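Fruit plate on the table: how long before it turns on you?
Forum index > Kitchen > Storage and odds and ends
32 replies, showing the ones with votes

jastance_floor
Posted in May 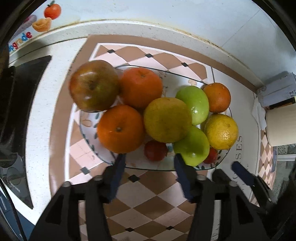 Tonight's plate, on the good mat.

My mother kept a fruit plate out all year and I have inherited both the habit and the guilt. Everything goes on one oval plate, citrus and apples and whatever the market man talked me into, and it sits there looking generous. Then one morning there's a soft spot, and by evening I'm making compote for people who didn't ask for compote.

So what do you all do? Leave it mixed? Separate it? Only put out what gets eaten in 2 days? My kitchen gets sun until noon and the fridge drawer is full of leeks. I'd like to keep the plate. It's the only thing in the apartment that looks planned.

— Floor Van Dijk

Kramer
Nice plate. Love the painted leaves. You'll lose the lemon first, mark my words.

pludex
Lemon's going to outlive all of us. I had one roll behind the toaster and it came out months later as hard as a golf ball and still smelling like lemon. The tomatoes will go first, if those little red ones are tomatoes. Are they? From here they could be anything small and red.

jastance_floor
Cherry tomatoes, yes. I know they don't belong. There were a few left in the box and the box was annoying me.

trasach
Apples make everything near them ripen faster. Ethylene. It's been said in this forum 667 times and I'm happy to be the 668th. Put the green ones in the fridge and let the citrus have the plate to itself.

Kramer
Citrus doesn't ripen once it's off the tree, so the apples can breathe on it all they like.

trasach
It doesn't ripen but it can still go off faster. The peel gets tired. I've seen it.

Kramer
"The peel gets tired." OK.

Jasper Van den Broek
I'm going to be unpopular and say the trouble is the pile. Fruit bruises where it touches other fruit, and you've got that big yellow-green thing lying right on top of two of the green ones. Take it off and give it its own saucer. I use a flat tray, one layer, nothing touching, and turn everything over when I make coffee.

pludex
You turn your fruit?

Jasper Van den Broek
I turn my fruit. It takes less time than reading this thread.

oddments
What is the big yellow-green thing? Pomelo? Quince? Unambitious melon? My household is split and dinner's getting cold.

jastance_floor
The man at the market called it a pomelo. He also called the last one a pomelo and that was a grapefruit, so I've stopped taking his word on anything except price.

oddments
And the big shiny one at the top left? I say pomegranate. My husband says apple, and he says it in a tone.

jastance_floor
Pomegranate. Tell him I'm sorry about his evening.

trasach
Pomegranate's fine out for a good while, by the way. The skin goes leathery but the inside doesn't care. Same for the pomelo, if that's what it is. I'd build the plate on those two and rotate the rest around them.

Kramer
Agree with trasach, and I want it noted because it won't happen again.

mrs_halfpound
Can I put in a word for just eating it? We had a fruit bowl for years and everyone walked past it on the way to the crackers. Then I started peeling 2 mandarins after supper and putting the segments on a saucer without saying a word. Gone every time. The bowl was decoration, the saucer was food. My kids are 15 and 19 and will still not peel a thing.

pludex
Mine are the same, except they're 41 and married to me.

Jasper Van den Broek
Sun until noon, though. Did everyone skip that part? Move the plate to the other end of the table before you change anything else.

jastance_floor
The other end of the table is where the mail lives.

Jasper Van den Broek
Swap them. Mail likes the sun.

jastance_floor
OK, here's where I've landed. Tomatoes to the windowsill, to be eaten by me tonight over the sink. Green apples to the fridge once the leeks are soup. Pomegranate and alleged pomelo stay, citrus stays, mail moves. I won't be turning anything.

Jasper Van den Broek
You'll come around.

trasach
Windowsill is a bad place for tomatoes.

jastance_floor
They've got 5 minutes left, trasach.

Kramer
Still saying the lemon. There's a brown mark on it already, up toward the right.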